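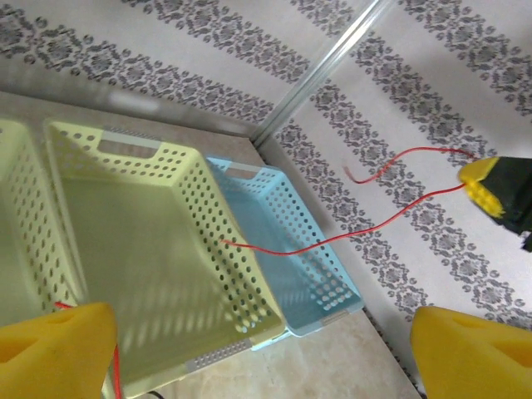
I have been driving the Kubiak route in Nerari again since the May update, mostly to see what they did with the shadows. The old version drew one flat grey shape under every bridge and left it there all day. The new one lets light through things. There is a footbridge with a perforated steel side just after the Wivham depot, and it now puts rows of spots across both lanes in the morning, much the same as the spots on the floor of a pale yellow plastic basket when light comes through the round holes in its walls. In the game the spots slide over the dashboard as you pass under. I went back and drove it again to check that it wasn't a fixed texture. It isn't, they move with the sun.

The rest of the update is less exciting but more useful. For anyone who hasn't played it, Nerari is a bus game. You get a timetable, a small garage and a lot of country roads, and you lose points for being late or for braking hard enough to upset the passengers. I play with a cheap wheel and pedals clamped to a desk that is slightly too thin for the clamp.

The biggest change is the gearbox on the Skorico, the older of the two buses you can have at the start. Before, second gear was so short that I always pulled away in third, even on the flat. They've changed the ratios and it now behaves like a tired old bus with a proper gearbox. On the long hill out of Wivham I can hold third the whole way if I don't get caught behind a tractor. If I do get caught I drop to second and lose two minutes, and I don't get those back before the terminus.

The timetable hasn't been changed to match, though. The 11 still allows the same time for the hill as it did before, and the bus is slower off the line now, so I've been arriving late at nearly every stop past the quarry. I thought it was my driving. Then I let the computer drive the route with the camera set outside, and it was late as well.

Fuel use looks more sensible. A full run to Kubiak and back used to take hardly anything from the tank. Now I have to fill up at the depot before the evening service or I get the warning light on the way home. The pump is still on the wrong side for the Skorico, so you have to go round the yard and come in from the back gate.

Things that are still broken:

- The wipers stop if you open the front doors.
- Passengers at the school stop stand in the road.
- The limiter cuts in at 70 whichever bus you are in, and the manual gives a lower figure for the Skorico.
- Saving in a lay-by sometimes puts you back at the previous stop with the handbrake off.

I've reported the last one twice. The reply to the first report said it was fixed in version 31, which is the one I'm running.

I haven't tried the night services since the update. The headlights were too weak before, and I'd like to know if they've been touched before I take on a whole evening of it. I'll do the late run to Kubiak next and post the times underneath.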